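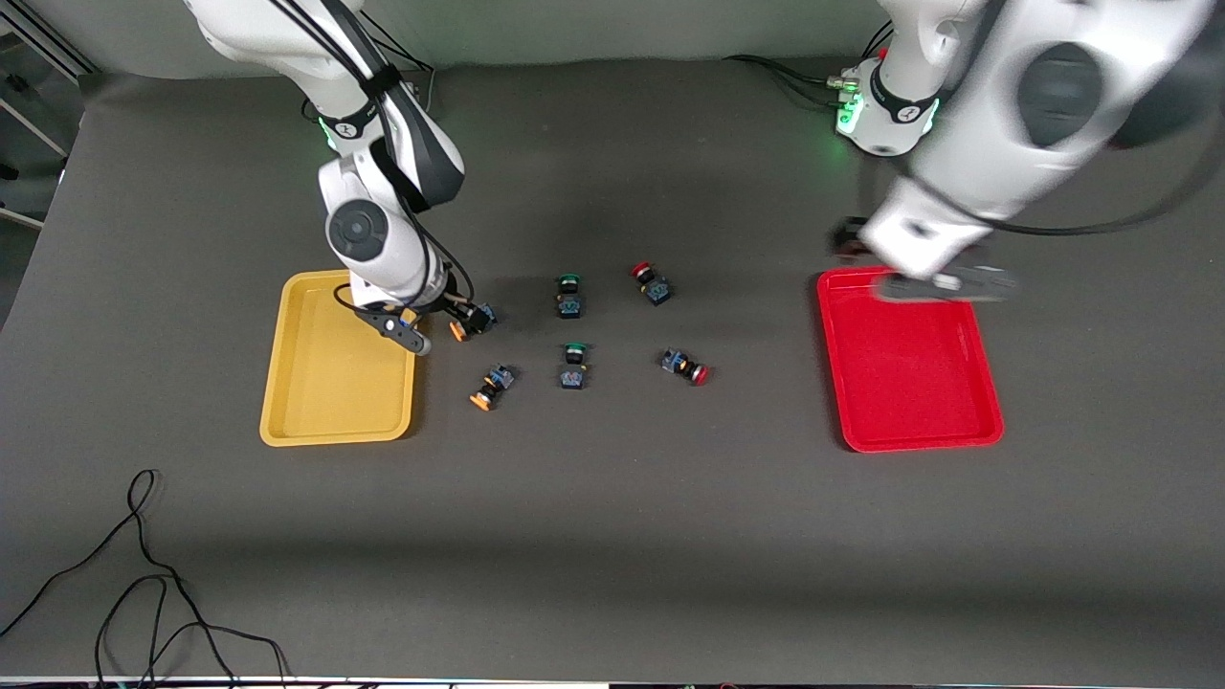

Parts drawer swap returns in October

The swap is back in the Ullevard building, ground floor, after a year off. Bring switches, connectors, fuses, knobs and short lengths of cable you no longer need. Sort them by type and label each bag with the rating if you know it. No batteries and no mains plugs, please.

Tables cost $6 and there are 51 of them. Last time we ran out, so book early with Yasmine Alaoui at the front desk. Entry is free for members. Doors open at 10, and sellers can set up from 8:30. Parking is behind the Larkora store.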